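Shuffling the kitchen, part two

I've been playing with the Trastov kitchen simulator since August, and last night I finally got a result I'm excited about! The idea is dead simple. I take one policy, trained with the counter always laid out the same way, and train a second one where the small stuff moves on every reset -- snack bar, scale, bowl, knife block, the lot. Then both get tested on layouts neither has seen.

The fixed-layout policy learns faster, and for the first few hours it looks like the clear winner. It's the unseen layouts where things get fun.
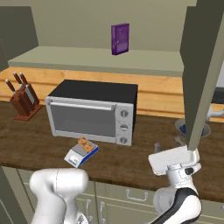 Snack bar on the scale, blueberries over on the right, cabinet door open.

Out of 14 new layouts, the fixed policy managed 2. The shuffled one managed 8, after 2,151 training episodes, with the same network and the same learning rate (I checked the config twice because I didn't believe it). I used the Osness scoring script for both, so a bar that gets nudged off the counter is a fail, no partial credit.

My favorite part is the cabinet doors. I left them out of the shuffle at first, then added them on a whim, and they matter a lot! An open door hides things and gets in the way of an arm, so the policy has to cope with both.

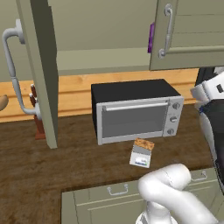

Package on the counter in front of the toaster oven, with a different door open.

Next I want to try shuffling the lighting too -- the Durulmont textures should make that easy -- and I still owe you all the config files. They'll go up once I've cleaned out my hard-coded paths.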